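Toy rotation – does anyone still do it past the first year?
Forum: Babies and Toddlers > Play and Toys
14 replies, showing 1 to 9

pebblecreek_mom
OK so my sister swears by toy rotation and I've been doing it since March and I'm about ready to quit. The idea (for anybody who missed this wave) is that you keep a few toys out, put the rest in a closet, and swap them every week or two so everything feels new again. Sounds great! Except my daughter is 20 months old and she remembers. She stands at the closet door and yells "DUCK" until I open it. Last night it went on until after 8 and I gave in, and then of course she held the duck for maybe a minute and wandered off to eat a crayon.
Do I keep going? Do I just dump everything on the living room floor and accept my life?

tall_order_tim
Keep going but don't rotate the favorites. We have a "forever" box that never goes away and only the other stuff gets swapped. Took us a while to figure out that the stuffed rabbit was not negotiable.

Natalina Barbieri
I'm going to be the grump in this thread. I raised four kids and we had one big toy chest and it all lived in there. They dug to the bottom, they found things they forgot they had, and there's your rotation, free of charge. I think a lot of this is for the grown-ups who want the shelf to look nice in pictures.

pebblecreek_mom
Natalina, I mean, I do want the shelf to look nice, guilty. But the big chest is what we had before and she would tip the entire thing out and then not play with any of it. She'd just sit in the pile looking kind of stunned.

Natalina Barbieri
Sitting in the pile is playing! Let her sit in the pile.

marchhare34
Preschool assistant here, so I have opinions. We rotate, but by kind and never by number. One thing that rolls, one thing that makes noise, one thing to fill and empty, a couple of animals or people. When the kids stop touching the noise thing we bring in a different noise thing. The rest stays put. Kids that age like knowing where stuff is, so changing the whole shelf overnight can really throw some of them off. I'd also lose the closet door if she can see it from where she plays. We use plain bins on top of a tall cabinet and they never ask.

tall_order_tim
Second the part about changing one thing at a time. We did the whole-shelf swap once while he was napping and he woke up and cried at it.

Maricruz Arriaga
Jumping in because I've been on both sides of this. With my first I had 5 labeled bins and a chart on the fridge. A chart! I bought a fancy set of stacking trays from Weretti for it, the ones with the cork bottoms, and the cork was all chewed up by summer. With my second I do basically what marchhare said, only lazier. One shallow box of animals and such lives on the low shelf, and a bag of extras hangs in the coat closet. When I notice something hasn't been touched for a while it goes in the bag and something comes out of the bag. No schedule. Sometimes that's twice in a week and sometimes I forget for a month.
The shallow part matters more than anything else I've tried, by the way. If the box is deep, they tip it. If they can see everything just by looking in, mine at least will reach in and pick. I used to use one of those tall fabric cubes and it got flipped over constantly.

quilt_and_kaboodle
How shallow are we talking? I have a De Graaf drawer from an old dresser that I was going to turn into something, and it's maybe as deep as my hand is long.

Maricruz Arriaga
That's perfect, I'd go no deeper than that. Sand the edges really well though, old drawers are splintery underneath where you don't think to check. And if it's painted and you don't know how old the paint is, test it for lead first or skip it.

Natalina Barbieri
On that we agree. I had a painted crate from a flea market, the seller told my husband it was from 1777, which, sure it was. It looked lovely and I wouldn't let a child within ten feet of it.

lowtide_lou
Slightly off topic but does anybody else's kid ignore the actual toys completely? We got the Dadano activity table as a gift, I looked it up later and it was $169, and she plays with the cap from the laundry soap. I've washed that cap more than I've washed my car.

marchhare34
Lou, caps are great, just make sure it's big enough that she can't choke on it. Fill and empty! That's her fill and empty toy. Leave it out and put the table away for a couple months. She may come back to it when she's standing more.

pebblecreek_mom
This is all making me feel better. So the plan is: duck stays out forever, shallow box, extras somewhere she can't see, change one thing when it gets boring. And Natalina, I promise to let her sit in the pile on weekends.

Maricruz Arriaga
That's pretty much it! The only thing I'd add is to go easy on the noisy ones. I keep to one of those at a time or I lose my mind by dinner.

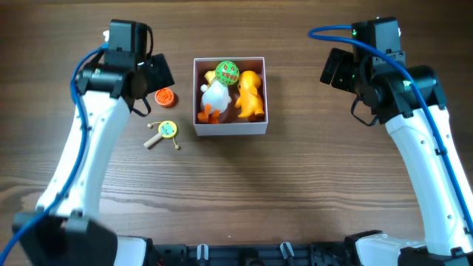 And if grandparents keep bringing more, start a bag at their house. My mother-in-law has her own stash now and the kids think those toys are amazing because they only see them over there. We brought home a little Arton train once by accident and it lost all its magic before bedtime, so back it went. Let us know how the duck situation goes!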